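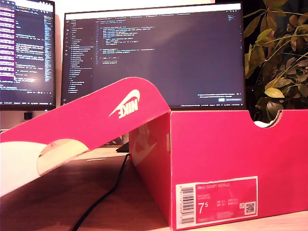 ### 3.2 Packaging and label placement

Retail shoe boxes differ mainly in how the lid is joined to the base and where the size label sits. The box in Figure 2 has a separate lid, shown leaning against the base, and a printed label on the lower right of the front face. The size is set in numerals far larger than any other text on the label, while the product codes and size conversions are very small.

**Figure 2.** Shoe box with separate lid. The label bears the name NIKE COURT ROYALE, a barcode and a QR code.

The semicircular notch in the rim was recorded as a separate feature. Tissue paper can show through such a notch when the box is filled, and we coded this as 'contents partly visible' - a category absent from the scheme of Jasińska.

The full sample held 489 boxes, of which 330 had a separate lid. Boxes were coded by two readers working apart, and differences were settled by a second reading. Boxes with more than one size label were left out of the label analysis in Section 4.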